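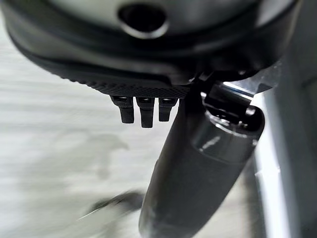 Can I enter a short story in a writing contest if it has already been on my blog?

Read the contest's rules for the word "unpublished" and see how they define it. Most small contests treat a public blog post as published, even if the only people who read it were your sister and a man selling roof coatings. A few make an exception for personal sites. If the rules don't say, write to the organizers before you pay the fee, and keep the reply.

The longer version of my problem, for anyone with the patience. The story is called "The Deacon's Boat" and it runs just under 2000 words, which happens to be the limit for the Simiso Prize. I put it on my blog last April and took it down again after a month. It got 83 views, and I suspect a fair share of those were me checking the number of views. The Simiso page says entries must be "original and unpublished" and then moves straight on to margins, about which it has a great deal to say. The entry fee is $12 and they don't give refunds. I would like to know whether taking the post down counts for anything, whether changing the title helps, and whether I should mention the blog in my cover letter or keep my mouth shut.

Posted February 14, 2018

Iona Farquharson

Taking it down helps your conscience more than your case. Published usually means it was made available to the public at some point, and un-publishing is a thing the rules rarely recognize. That said, contests vary a lot. I read first-round entries for a little journal called Kaimal for a few years and our editor only cared if a story came up when she typed the first line into a search engine. If it did, out it went. If it didn't, she never knew and never asked.

I'm not telling you to rely on that. The trouble comes if you win. Winners get announced, somebody's cousin remembers the story, and now there's an awkward email and the prize goes to the runner-up, who will be unbearable about it. We had this happen once. The author had posted her piece in a forum under another name, forgotten all about it, and an old forum friend wrote in to congratulate her and copied us.

Changing the title does nothing. Changing the story might. If you rewrite it so thoroughly that you'd be embarrassed to call the old one a draft of it, most editors would look at the new one as a new piece. Swapping the deacon's boat for a deacon's canoe is not what they have in mind.

As for the cover letter, one sentence will do. "An earlier version appeared briefly on my personal blog and has been removed." Don't explain your feelings about it. But ask first, as the person above says, so you aren't paying $12 to be honest with someone.

Also check old copies. Search engines and web archives hang on to things, and so do feed readers. If anyone subscribed to your blog by email, the whole story may be sitting in their inbox between a coupon and a prayer request.
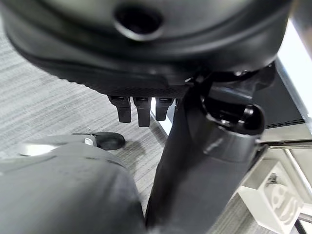

Doaa Badawi

I'd go at it from the other side and stop trying to squeeze into Simiso. There are places that don't mind. Pelano takes reprints and says so on the front page, though it pays in copies and the copies take so long you'll have moved house. Horow runs a contest every spring for what they call "homeless stories," and blog posts were fine when I entered. I came in nowhere, but I got two lines of comments back, one of which was useful. The other was about semicolons.

I don't quite agree with Iona on rewriting. I've done it, and what I ended up with was a story that had lost whatever made me post it in the first place, plus a second ending that I still don't like. Send Simiso something new. You have a blog, so presumably you have more than one idea.

One other thing to look at is what they want from you if you win. Some church and small press contests ask for first rights, and you can't hand those over once the thing has been online, whatever anybody thinks of the word "unpublished." Look near the bottom of the rules, under the margins. If it says "first North American serial rights" or anything close to that, you have your answer and can keep the money.

Comment from original poster

Thanks, both. I wrote to Simiso and had a reply within the hour. A blog counts, even one with my readership. She was very nice about it and reminded me about the margins. I've sent "The Deacon's Boat" to Horow and I'm starting something else for Simiso, with a different deacon.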